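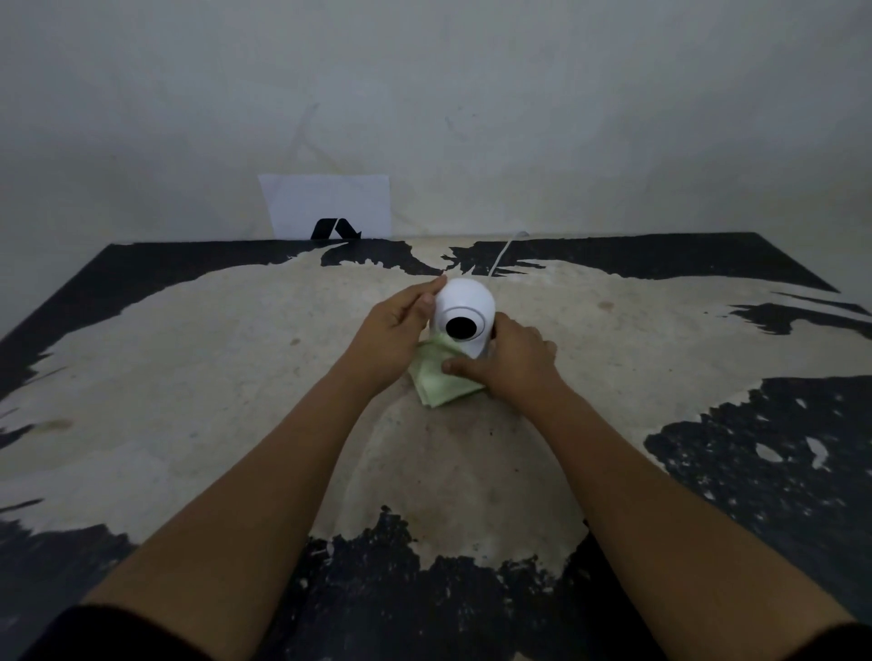

A small white camera on a table, with a pale green cloth at its base.

Tribunal puts hold on regional visa transfer rule

The Migration Appeals Tribunal has suspended a rule that would have required temporary skilled workers to leave the country before changing employers. The order took effect at 4 pm on the day it was handed down and applies across the country until the full case is heard in January.

The rule was introduced by ministerial direction and had been in force for 24 days. Under it, a worker whose job ended could no longer lodge a new nomination from inside the country. They had to depart, apply from overseas and wait for a decision before returning. Family members on the same visa were covered by the same condition.

The challenge was brought by 154 visa holders, most of them employed in food processing and aged care. Their lawyers argued that the minister had used a power meant for individual cases to change the conditions for a whole class of visa. The department said the direction was within the minister's authority and was needed to stop people staying on after their sponsored work had finished.

In its interim decision the tribunal did not rule on whether the direction was lawful. It found there was a serious question to be heard, and that workers forced to leave before then could suffer harm that would be hard to put right later. It noted that several applicants had children enrolled in school and leases they could not break without penalty.

Zanele Adams, who represents the lead applicants, said her clients had been given very little notice. "Some of them had a new employer ready to sign," she said. "They were told to book a flight instead."

Two of the larger sponsoring employers, Virkier and Omell, filed statements supporting the applicants. Virkier said it had been unable to fill positions at its packing plant while the rule was in force. Omell, which operates residential care homes, said it had withdrawn offers to workers already living nearby. The labour hire company Zellar did not take part in the case but has asked to be heard at the next stage.

The department said it would comply with the order and was considering its options. It can ask the Federal Court to review the suspension, and has until the end of the month to do so.

What it means for members

If you hold a temporary skilled visa and your job has ended, you can again lodge a new nomination without leaving. Applications made during the suspension will be processed under the earlier conditions, including the 240-dollar transfer fee. Keep a copy of your lodgement receipt.

If you have already left the country under the rule, the order does not automatically restore your visa. You will need to write to the department and ask for your file to be reopened. Template letters are available from our office.

Members with a departure notice should get advice before travelling. Our legal clinic is taking bookings by phone and has interpreters available on request.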